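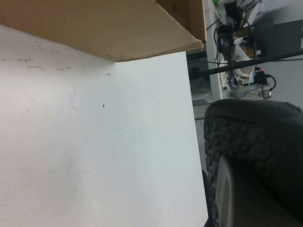 A reader of the earlier version of this entry wrote in to object that a knit sneaker is just a sock with a sole glued on, and that it hardly needs its own page. I've kept the page. I do see the point, though, and the sock comparison gets its own paragraph further down.

Knit sneaker
Last revised Saturday, January 2, 2021

A knit sneaker is a sports or casual shoe whose upper (the part that covers your foot) is made mostly from knitted fabric instead of leather, canvas or stitched mesh panels. The sole is made separately and joined on, same as on most other sneakers. You'll also see them sold as sock shoes, knit trainers or flat-knit runners, and the shops in Flakcombe where I bought most of mine use all of those on the same shelf without seeming to mind.

How the upper is made

There are two common ways to do it. In flat knitting the machine makes a single shaped piece that gets folded around a form and closed with a seam, and in circular knitting you start from a tube and go from there. Flat-knit uppers tend to hold their shape better at the heel. Circular ones slip on more easily and, in my experience, sag sooner! Makers change the stitch from one area to the next, so you might get a tight rib over the toes and something looser where the foot bends.

Ribbing is the pattern I see most. It stretches across and hardly at all lengthwise, and it also hides small snags, for which I've been grateful more than once. Patterns in a second color can be knitted in, printed on or added afterward as separate bits of material, and from arm's length it can be really hard to say which you've got.
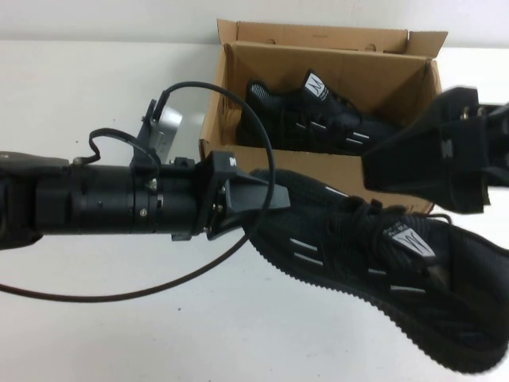

Black sneaker with a ribbed knit upper, laces, and short white stripes in staggered rows.

Laces or no laces

Some knit sneakers have no laces and simply pull on. This is where the sock comparison comes from, and for those pairs I think it's fair. Others keep a full set of laces, and a few have laces that do very little because the knit is already holding your foot. I prefer real ones. My first pair, from a small maker called Draketti, had a decorative cord across the top that I never once untied, and I walked clean out of the left shoe crossing a muddy field in June.

Tags near the laces are common and usually carry a logo. If yours scratches, trim the thread with nail scissors and don't tug — knit runs, and a hole near the lacing only gets bigger.

Cleaning

Read the label first, obviously. Mine get a soft brush while they're dry, then lukewarm water with a drop of dish soap, worked in the direction of the rib. Light-colored pairs show a tide line if you clean only one spot, so do the whole panel. Black ones hide dirt beautifully and show lint like nothing else in the house (a lint roller is fine, go gently). Stuff them with plain paper and leave them somewhere airy. My heaviest pair took 28 hours to dry last winter, and I gave up waiting and wore boots.

Checking and boxing

Since so many of these shoes get bought online, resold or sent back, people end up handling them on a table next to an open cardboard box. A pale surface is the best thing for it. Loose fibers and grit show up right away against white, and you can lay each shoe on its side and look along the upper for pulled loops.

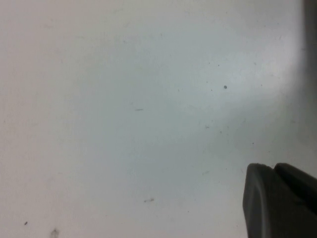
Any work surface used for shoes will pick up marks of its own over time, and it's worth wiping it down between pairs so that you don't grind old grit into a clean knit. Dark rubber soles are the worst for this. A damp cloth gets most of it off. For what stays behind I use a melamine sponge, sparingly.

Knit uppers squash flat under very little weight, so pack them loosely. The Wiegand boxes I buy in bundles are a bit roomy for one pair, and I fill the gap with crumpled paper. Reused cardboard is fine as long as the flaps still close, though a frayed edge can catch on a loop — fold it under or tape it over. Lay the shoes heel to toe, soles outward, with a sheet of paper between them. I skip the plastic bag.

Price and wear

I paid 65 dollars for my cheapest pair and 90 for the ones I wear now, which came from Ceka. The cheap ones wore through at the big toe, the usual place, and the others have started to fuzz at the heel collar. A small toe hole can be darned from the inside with polyester thread in a matching color. Keep the stitches slack so the fabric can still stretch, and try the shoe on before you knot off.

See also: sock; plimsoll; darning; shoe tree (not recommended for knits, they stretch the toe).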